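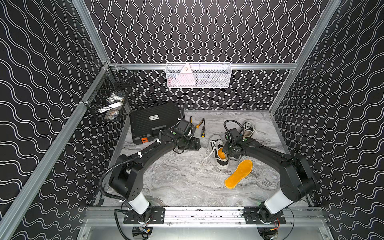
Seven rejections, one of them on a postcard, and by the last of them the author of the Trodbridge romances had nearly gone back to writing catalog copy. She says so quite cheerfully now, over a second pot of tea, and then wanders off (she does this a lot!) into a story about the postcard, which she kept and uses as a bookmark.

The first book, Mosa, had a print run of 500 and a heroine of fifty-three who runs a ferry and has no intention of marrying anyone. Readers fell for her anyway. By March the little publisher, Fillumov, had sold more than 3000 copies, mostly through church fairs and the kind of bookshop that also sells yarn – and the letters had started. They wanted to know about Saarinen, the quiet boatbuilder who turns up in chapter four, mends a rudder and leaves without giving his first name.

He gets a book of his own this time. It was 800 pages in draft, if you can believe it, and her editor took out a whole winter of it, including a sleigh ride I would dearly love to have read. What's left is slow and tender and very funny about soup. The two of them don't kiss until the ferry is laid up for the season, and I stayed awake well past one in the morning to get there.

Share 7
Comments 3
Search the magazine Go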